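telas-kurwood: episodios de agarre con fallo

LÉAME, versión 1.2
Última revisión: 14 de septiembre de 2018

Qué contiene

345 episodios de manipulación de tela, grabados con la pinza manual Ellwood sobre una mesa de trabajo. Cada episodio incluye vídeo, apertura de los dedos y consigna de fuerza. El conjunto nació para entrenar un detector de agarre correcto y ha acabado siendo, sobre todo, un catálogo de agarres incorrectos. Hemos cambiado el título, pero no el presupuesto.

El fallo

Si alguien solo va a leer un apartado, que sea este.

En 39 episodios la pinza no soltó la tela cuando recibió la orden de abrir. El registro dice "abierto". El vídeo dice otra cosa. Durante dos semanas creímos al registro, que escribe con mucha más seguridad que nosotros.

La causa estaba en el controlador Brurnard. Al superar cierta consigna de cierre, el firmware entraba en protección por sobrecorriente, cortaba el motor y seguía respondiendo con el último estado solicitado, como quien contesta "voy" desde el sofá. Con piezas rígidas no lo habíamos visto. La tela doblada cede, el control sigue apretando para alcanzar la consigna y el motor llega al límite sin que se note por fuera.

Un aviso de seguridad: con el motor en protección, los dedos conservan la presión. Al rearmar, el controlador ejecuta la última orden pendiente sin pedir permiso. Antes de meter la mano entre los dedos hay que cortar la alimentación en la fuente. El botón de pausa de la interfaz pausa la interfaz.

Estructura

episodios/ contiene una carpeta por episodio, con vídeo.mp4, estado.csv y notas.txt
fallos.csv lista los episodios afectados y el instante de la orden ignorada
firmware/ guarda el registro de cambios de Brurnard, copiado tal cual, erratas incluidas

Columnas de estado.csv

t_ms: tiempo desde el inicio del episodio
apertura: posición medida en el eje del motor
consigna: valor enviado, de 0 a 1000. El fallo aparece por encima de 650; por debajo de 500 no lo hemos reproducido
estado: lo que el controlador afirma
estado_rev: lo que se ve en el vídeo, anotado a mano

Para entrenar, úsese estado_rev. La columna estado se conserva por interés histórico y para quien quiera estudiar el optimismo en sistemas embebidos.
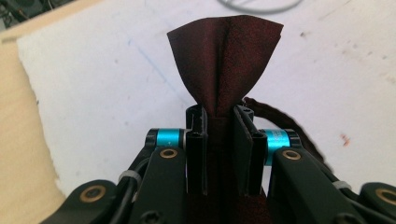 Grupo de Manipulación y Ensayos · Laboratorio Kallier

El paño granate oscuro, pellizcado entre los dos dedos y abierto por encima como una pajarita, resume bien la dificultad del material. La cámara va montada en la pinza, de modo que los dedos y el cuello fruncido de la tela se ven de cerca, pero la cola que cuelga pasa por detrás del mecanismo y se pierde de vista. Un detector que mire solo el abanico superior tiene poca información sobre lo que ocurre abajo. El nuestro miraba solo el abanico superior.

Limitaciones conocidas

Los bordes deshilachados confunden a la segmentación, sobre todo con telas oscuras. Las manchas y rayas del fondo blanco se quedan como están: una primera versión del detector aprendió a usarlas de referencia y funcionaba de maravilla mientras no se cambiara la lámina.

El reloj del vídeo y el del controlador se desfasan en los episodios largos. El guion sincronizar.py lo corrige casi siempre. Los casos en que no lo hace llevan la palabra "deriva" en notas.txt.

Pendiente

Repetir en octubre las series de consigna alta con el firmware corregido. Brurnard nos ha enviado una versión que, según su nota, "mejora la experiencia de apertura". Hasta probarla, la consigna queda limitada por software y la fuente, al alcance de la mano.

Uso

Libre para investigación, citando telas-kurwood y la versión. Los errores de anotación se comunican en el gestor de incidencias del repositorio, con el número de episodio y el instante en milisegundos.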